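3.2 Task Design and Student Workcells
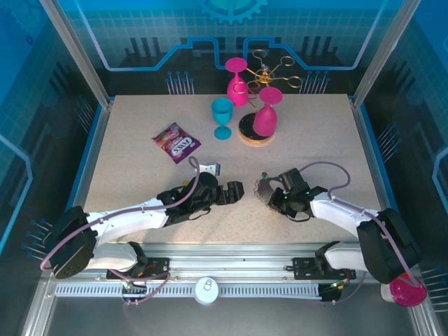

Figure 2. Two-arm workcell during the glass rack task. Two magenta glasses are on the rack and one blue glass stands on the table.

The second phase of the course asked each student team to plan, record and review a set of household tasks carried out by a pair of robot arms. The course was offered as an elective at Ngata College and enrolled students in their third and fourth years. Most had taken one prior class in programming, and few had worked with physical robots before. The teaching staff therefore chose tasks that could be explained in one sentence but that still called for careful use of both arms.

All teams used the same basic layout, shown in Figure 2. The two arms are mounted on a shared aluminum rail at the front of an enclosure, and their grippers meet over the middle of the tabletop. The enclosure walls carry a printed blue pattern. Early trials by the Bastari team, reported in Section 5, suggested that a fixed backdrop made recordings from separate sessions easier to compare.

The glass rack task was proposed by Darcy Robichaud and Vaughan Hoani and was adopted by all teams after a short pilot in May. The goal is to hang plastic wine glasses upside down from the curled arms of a small metal rack. The task was selected for two reasons. First, a glass must be turned over before it can be hung, and this often leads students to pass it from one gripper to the other. Second, the foot of the glass must slide into place at the correct height, so that small errors in position become clear to the operator at once. Plastic glasses were used throughout, as the early plans for glass stemware were judged unsafe for a shared teaching room.

Teams were also told to vary the items on the table that played no part in the task. In Figure 2 these include a candy bag and a small metal bracket. The written guide set no list of approved items, and teams differed widely in what they chose. The Claltutley team kept to packaging and small hardware, while the Allton team preferred kitchen goods. The effect of this choice on later results is discussed in Section 6.

Students worked in pairs, with one operating the arms and the other keeping the session log. Roles were exchanged every 45 minutes. The log recorded the start position of each item, the order in which the glasses were handled, and any contact between the two arms. A recording was marked as complete if the operator reached the stated goal without touching the items by hand. Recordings that did not meet this rule were kept, but they were stored under a separate label and were not used for training.

By the end of the phase the teams had submitted 2,237 recordings. Of these, 2,148 had a full log entry, and 2,065 were accepted after review. Review was carried out by two members of the teaching staff, Bevan Mudgway and Leandro Figueroa, who had not taken part in the sessions. Where the two reviewers did not agree, the recording was passed to the course leader, Colin Furnival, for a final decision.

The review process had an unplanned benefit. Several teams asked to see the notes on their rejected recordings, and from the fourth week these notes were returned to all students as a matter of course. Log entries written after this change were longer and used more exact terms for grip and approach - for example, "closed on stem below bowl" in place of "picked up glass." We did not measure this change in a formal way, and it should be read as an observation by the staff.

Two limits of the task should be noted. The rack was placed by hand at the start of each session, and its angle to the arms was logged only in general terms. In addition, the teams were free to choose the color and order of the glasses, so these were not balanced across the full set.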